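The Lake on the Label
Speaker notes, Shayne Hollis
Evening talk, Prulluven Library, downstairs room

Running order: opener, the label, the price, the plastic, questions. Keep water jug and glasses on the side table until the end. Ask Merle to hold the lights until I get to the label.

1. Opener

Start with the hands-up question. Who bought a bottle of water this week? Who could tell me where it was filled? Wait. Let them be uncomfortable for a second, then put my own hand up for the first and down for the second.

Say plainly that I'm not here to tell anyone bottled water is poison. I drink it at airports. If your well is bad or the town has put out a boil notice, buy the bottles and ignore me. My complaint is with what we let a label tell us.

Mention that Trevor Whiteley asked me to give this talk after I was rude about his fridge. (He'll be in the second row. He can take it.)

Don't do the bit about the camping trip. It ran long in December and the ending isn't funny.

2. The label

Lights down. Put both slides up and say nothing for a slow count of five. People look at the lake before they look at anything else, and I want them to notice themselves doing it.
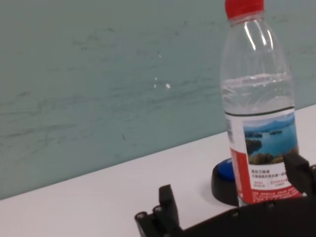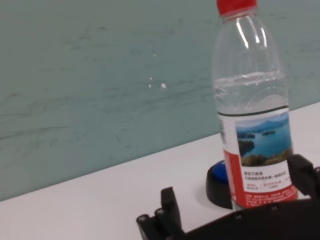
Red cap, clear plastic, and a lake with green islands.

3. What the lake is doing there

Ask the room: did this water come out of that lake? I don't know. The small type is in Chinese, I don't read Chinese, and on the slide it's too small anyway. For all I know it gives the source in full and the lake is the real thing. Fine. But notice that most of you had already half decided before I asked, and you decided from a photo of islands and hazy mountains.

Turn it around. Suppose the label had a photo of a filling hall, with pipes and a man in a hairnet. Same water. Would you pay the same for it? Kagiso Motaung told me she would pay more, out of respect. She's the only one so far.

Points to make here, any order:

A picture of a place is a mood. It doesn't tell you the source, and it certainly doesn't tell you what's dissolved in the water.

"Pure" and "fresh" and "natural" are soft words. Ask what each would have to mean before you could catch somebody out with it.

Clear water in clear plastic looks clean. So does plenty of water I wouldn't drink. Your eye is a poor lab.

Somebody will say the islands are pretty. They are. Move on.

4. The taste test, and why I don't trust it

We ran one at the Montoya Street hall with four jugs: tap, filtered tap, and two bottled waters, Gaveo and Remora. Ayodele Ekwueme poured and kept the key in her pocket. We got 78 score cards back.

The result everyone repeats is that tap came second. I repeat it too, and I should stop, so say why tonight. The jugs stood out for different lengths of time. The first table had been eating oranges. And 2 cards gave all four jugs full marks, so somebody was being polite.

What I will stand behind is smaller. People who told us beforehand that they could always pick out tap water mostly couldn't. I'd like to run it again with everything chilled the same and no fruit in the building.

5. The money

My own receipts, shoebox method, before I quit buying it by the case. I'd spent over 2350 dollars across the years I kept them. Pause. That's with gaps, and I was buying for a household and a dog that only drank from the hose.

Don't claim everyone would save that. Somebody in the room buys one bottle a month and will say so.

6. The plastic

Short section. People have heard it. Stick to one question: after you've dropped a bottle in the blue bin, what do you know about where it goes? I called our hauler three times and got three answers. Read the answers out if there's time.

The reusable bottle crowd needs a poke too. A steel bottle you lose on the bus every spring isn't doing much good. I'm on my fourth.

7. Questions

Likely ones:

Are filters any better? Depends what's in your water. Find the test report for your supply before you spend a dime on a filter.

Isn't bottled water tested? Ask who tests it, how often, and whether you can read the results. Ask the same about your tap.

Don't you just hate nice labels? No. I have one from a can of peaches framed in my hall.

Pour the jug now. Don't say what's in it until the glasses come back.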